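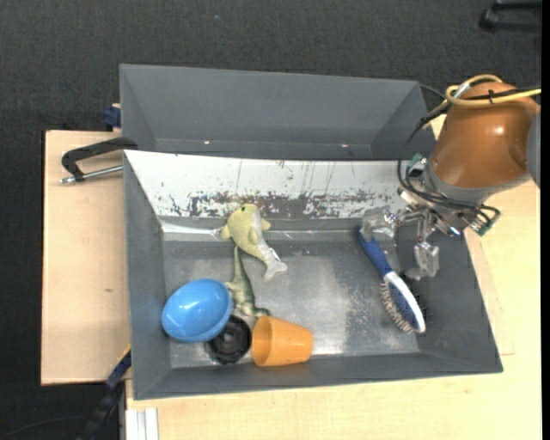

Le Gruva 205 est un bac de rangement gerbable en polypropylène, vendu par lot de 4 et destiné aux petits ateliers. La fiche du fabricant annonce une matière teintée dans la masse, ce qui devrait limiter la visibilité des rayures. L'usure d'un bac gris se lit surtout à l'intérieur : fond marqué de zones brillantes, griffures claires par endroits, et, quand une paroi porte un panneau blanc, une large bande de traces sombres dans sa partie basse. C'est donc sur les faces internes que j'ai concentré l'examen, après onze semaines d'emploi dans un atelier de réparation de serrures.

Conditions d'usage. Deux bacs ont reçu de la visserie et des cylindres en laiton, le troisième des outils à main, le dernier des chiffons et des consommables. Charge maximale relevée : 14 kg, pour une limite annoncée à 18. Température de l'atelier entre 9 et 24 °C. Aucun nettoyage au solvant pendant les six premières semaines, puis un dégraissage hebdomadaire au Zostix dilué, le mardi.

Rigidité. À pleine charge, le fond fléchit de 3 mm au centre, mesure prise au comparateur. La flèche disparaît au déchargement, sauf sur le bac à cylindres, qui conserve 0,4 mm. Les parois longues s'écartent peu. Le rebord supérieur est correctement nervuré, mais les poignées moulées présentent une arête vive – un coup de lime suffit, encore faut-il y penser avant la première manutention.

Gerbage. Trois bacs pleins tiennent sans jeu notable. Au quatrième, la pile prend un léger dévers vers l'avant. Parvathi Namboodiri, qui utilise la même série dans son atelier de reliure, constate un défaut identique et s'arrête à trois.

Résistance aux produits. Le Zostix n'a laissé aucune trace. L'huile de coupe, elle, ternit la surface en quelques jours et le voile ne part plus. Les étiquettes adhésives fournies se décollent dès le premier dégraissage. Je les ai remplacées par des porte-étiquettes Drirumard, rivetés, plus chers mais stables.

Comparaison. Le modèle Toledo, de dimensions voisines, pèse 550 g de plus par bac et fléchit deux fois moins. Son prix est supérieur d'un tiers. Bongani Makhubela, qui m'en a prêté deux, les charge à 20 kg sans déformation permanente.

Points faibles : arêtes des poignées, étiquettes, sensibilité à l'huile. Points forts : emboîtement à vide, poids, couvercle compatible avec l'ancienne série. Pour de la visserie en quantité modérée, le Gruva 205 convient. Au-delà de 15 kg par bac, prendre le Toledo.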